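Flukport Tabletop Recording Kit
Product page | Specifications | Ordering | Support

Overview

Flukport is a recording kit for collecting manipulation examples with a single arm. An operator guides the arm through a task, and the kit stores what the cameras saw together with joint positions, gripper opening and the task label. The output is a folder of episodes ready to be used for training.

The kit is made for small labs and product teams that want examples from ordinary rooms. It clamps to a table, runs from a standard wall outlet and can be set up by one person. The arm is not included. Flukport works with most six- and seven-joint arms that report their position over Ethernet.
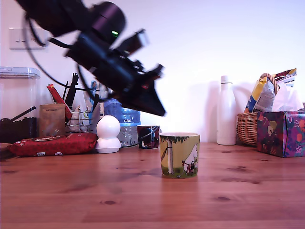 Objects are chosen by the customer, and Flukport does not ship a standard set. We recommend starting with things already in the room and leaving the background as it is. A printed mug standing near a second patterned mug is a useful first target, as the label has to say which one is meant. Write labels the way a person would say them ("pick up the Moomin mug") and keep the wording the same for the whole session. The label can be changed between episodes from the operator screen or with the foot pedal.

What is in the box

2 cameras, one for the wrist and one for the room
Table clamp and camera arm
Recording unit with power supply
Foot pedal for start, stop and discard
Cable set with strain relief clips
Printed calibration sheet

Recording

A session starts with calibration. Place the printed sheet flat on the table, move the arm to the positions shown on the screen, and press the pedal at each one. Remove the sheet before recording.

Press once to start an episode and once more to end it. Hold the pedal down to discard the episode just recorded. Discarded episodes stay in a separate folder until the session is closed, so a mistake with the pedal can be undone.

The maximum episode length is 60 seconds. Longer tasks should be split into steps and labeled separately. Failed grasps can be kept and marked as failures, and the export tool will include them or leave them out as you choose.

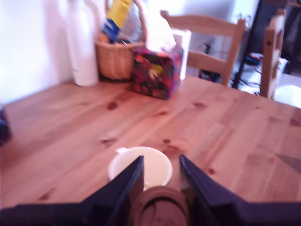
Between episodes, move the target to a new position and turn it so the handle faces another way. The operator screen can overlay the start of earlier episodes on the live view, which makes it easy to see what parts of the table have been missed. Moving the background items every so often also helps. If the room camera is bumped, stop and calibrate again. Episodes recorded after the bump will otherwise carry the wrong camera position.

Review and export

Rollutach is the review software supplied with the kit. It plays both camera views side by side with the gripper trace underneath. Episodes can be trimmed, relabeled or rejected. Rejected episodes are not deleted from the recording unit.

The sample session installed with Rollutach has 364 episodes and can be used to test a training setup before you record your own.

Versions

Negri: recording unit with one arm input. Suitable for most tabletop work.
Janer: recording unit with two arm inputs and a second pedal. Choose this version for tasks that need both hands.

The cameras and clamp are the same in both versions. A Negri unit cannot be upgraded to Janer later.

Ordering

Units ship within 14 days of a confirmed order. Please tell us the make of your arm and gripper when ordering so that the correct wrist bracket is packed. Replacement brackets, pedals and calibration sheets are listed under Spare Parts.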